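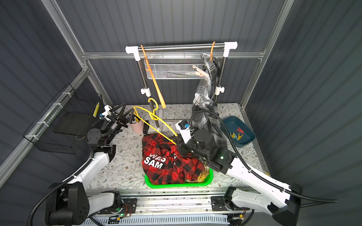
Monday, 4:40 pm. New grasp scorer is running on the Suver cell, and I'm really happy with it! The old one picked by height alone, so it loved collars and sleeves that flopped right back down. This one weighs fold direction too, trained on 3000 labeled crops. Buffalo plaid is the nasty case – the red and black squares throw edges everywhere, and with the shirt bunched up in the green basket the segmenter used to split it into bits. Now it comes back as one mask, and the yellow garment peeking out under it gets its own.

Inference is 477 ms on the Olska box. Dario Marras thinks half of that is the depth resize, so that goes first.

Planner: raised right wrist clearance to 5 cm. Left arm still gets no goal until the right one reports a hold.

To do: merge branch 730, ask Gerardo about the hanger hook mesh, rerun with the plain shirts.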